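Weekend reading: the Charbonneau class

I finally got through the long history of the Charbonneau class patrol frigates, and wow, what a read! I started in May expecting dry tables and ended up hooked on the boiler chapter.
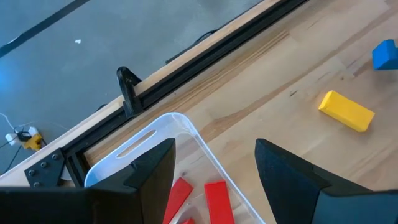 Crew and cost

Clumley carried a crew of 455, which sounds like a lot until you see the watch lists. Usiver sailed with fewer and struggled for it — her engineers stood double watches for most of her second cruise. I loved those pages, and the fold-out deck plans are gorgeous.
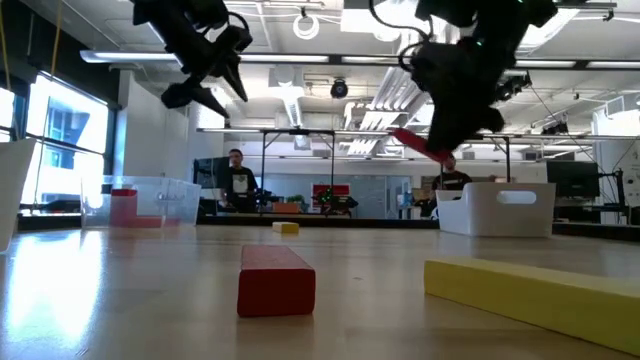 The Dirville refit

My favorite part! The yard at Dirville logged 746 separate jobs on Clumley alone, from new radar wiring to galley drains. I'm rereading it now with the plans open next to me, and the appendix on hull paint is next.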